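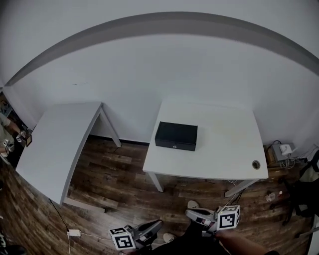 Handheld pair in use, black box with a small lock on the right-hand table

Elia handheld gripper kit — worth it or keep building my own?

tapeworm_dan
Posted 2018-10-17

OK so I finally got time with the Elia kit from Soltow and I promised a few of you I'd write it up. Quick version: I like it a lot, I'm not sure I like it 2140 dollars' worth, and the manual is bad.

For anyone who missed the earlier thread, it's the two-hand set. You get a left and a right gripper, the marker cubes, the mounts and the desktop software. You do the task yourself with the grippers in your hands, the software works out where the cubes went, and you get trajectories you can feed to your arm later. No teach pendant, hooray.

Good stuff first. The grips are comfortable and my wrists were fine after a long session, which I can't say for the thing I printed back in June (that one gave me a blister). The curved finger is great for hooking under a lid or a handle. Calibration took me 18 minutes the first time and way less after that.

Bad stuff: the cubes are white and they scuff if you look at them wrong. The software drops tracking when you turn one hand behind the other. And the export menu is buried three levels down, why??

Happy to answer questions.

mossbank
Nice writeup. Is that a curved wall behind the tables? I'd kill for that much floor. How does it do with small boxes like that one? My whole project is boxes with lids and the jaws on my old set were too fat to get under anything.

tapeworm_dan
Yep, curved wall, and it's murder to put shelves on. Lids are OK if there's a lip. With a totally flush lid you have to come in from a corner and pry a little. Locks and keys, forget it, I wouldn't even try with these jaws. Maybe somebody with better hands than me.

gridlock77
I'm going to be the grump. 2140 for two squeeze handles and some printed squares is nuts. You can print the squares at home. I did the whole thing with hardware store parts and a used camera and my tracking is fine.

tapeworm_dan
Fine how, though? I had "fine" for a year and then I tried to replay a drawer pull and the arm missed the handle by a thumb's width. The Elia replays land where I want them most of the time. That's what I'd be paying for.

gridlock77
Most of the time lol. Mine lands most of the time too!

polka_servo
Have you looked at the Polivico one? Similar idea, 1584 last I checked, single hand only but you can buy a second. I've had mine since June and the software is way nicer. Export is one button. The jaws are kind of mushy, that's my main gripe.

mossbank
Second hand costs how much though? When I added it to the cart I got 2285 total, so it ends up more than the Elia. Unless there's a bundle I'm not seeing.

polka_servo
Huh. No, I think you're right, I only ever bought the one. Forget what I said about price then. I still like the software better.

Đinh
I've used both. If you mostly work with one hand, get the Polivico and don't think about it. If you need two hands at a table, get the Elia, but please print a few spare cubes before you start. The face with the finest pattern is the first to go bad on mine, and Soltow took forever to answer my email.

Also, Dan, pick up those cables. I put my foot through a setup like that and took a power adapter with me.

tapeworm_dan
Ha, fair. There's a cup on the floor over by the office chair too, so go ahead and add that to the list.

Spare cubes is a great tip, thank you. Do you glue yours or use the clip? The clip on my right one already feels loose.

Đinh
Clip plus one wrap of thin tape at the base. Don't glue it, you'll hate yourself when you have to swap it. Recalibrate after you tape — I skipped that once and lost a whole afternoon of recordings.

gridlock77
So you pay 2140 and then you tape it. Got it.

mossbank
Let the man enjoy his grippers, gridlock. Dan, could you try a box with a hinged lid next time and post how the replay goes? I'm close to ordering but I want to see a lid open all the way first.

tapeworm_dan
Will do. I'll start a new thread for it so this one doesn't turn into ten pages about tape.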